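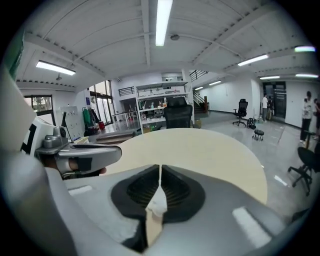 2026-04-21

I've now put in 300 demonstrations with the hand-held gripper, and I'm still having way too much fun with this.

For anyone new, the idea is that you do the chore yourself with the gripper in your hand, over and over, and the recordings become the lessons for the arm. Back in February I was doing all of it by remote control, sitting at a desk with the Tornier sticks and steering the arm from across the room. It worked, sort of. I could get one decent run every few minutes, and my shoulders hurt by lunch. With the gripper I did 40 before my first coffee on Friday!

The hard part is moving like something that has to be copied. My hand wants to cheat. I'll nudge a thing with a knuckle, or flick the wrist at the end, and the arm has no knuckles. Iolanda Guerra went through my first batch and threw out a whole afternoon of it, because I kept pausing in midair to decide where to go next. The arm learned the pauses beautifully. It would reach out, stop dead and hang there thinking, just like me.

So now I decide everything before I squeeze. Start from a different spot each time, go at an even speed, let go completely, back straight out. I also leave in a few bad grabs where I miss and try again - Stavros Ristić talked me into those, and I think he's right. A policy that has only seen perfect grabs has no clue what to do after a bad one.

We trained overnight on the Elside machine and got 7 good runs out of 8 this morning. I may have yelled. The one miss was a slow slide off the fingertips, so next I want more runs with the grip set deeper, and probably some with my left hand.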